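Notes for the Cidham talk, Zolska warehouse, second half

Right, so after the break I want to get off the machines and on to the people, which is what I was asked to speak about in the first place. Start with Ulla Kinnunen. She packed mixed grocery orders at our place for years and she could do it half asleep. When the arms came in last August her job title stayed the same and nearly everything else about her day changed.

(Click. Give them a moment with it, have some water.)
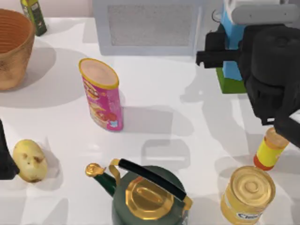

Ulla's shift used to be lifting, and now it's deciding. She sits at a desk with the Plikano screen and gets the picks the system isn't sure of, 451 of them in her busiest week! Odd shapes are most of it. A potato has no proper top or bottom, a kettle has a spout on one side and a handle arching over the lid, and she'll tell you straight off where she'd grab either of them — that's packing knowledge, and we very nearly didn't pay for it. Her first grading put her below the old rate. Aatos Ruotsalainen on our floor kicked up a fuss and he was right to.

Then breaks. Say this bit slowly. On the old line people talked, because their hands were busy and their heads weren't. At the desks it's the other way round and the room went very quiet. We moved the desks to face each other, which cost us 100 pounds in cables and a Sunday morning.

Training hours: 967 in the first year, and we'd budgeted far fewer. (If the McIver lot ask, yes, that includes the night shift.)

Backs and shoulders are better, eyes and necks are worse. We swapped the chairs in the end — should have asked about chairs before we ordered anything.

Questions. If it's slow, ask who in the room still does a job they trained for.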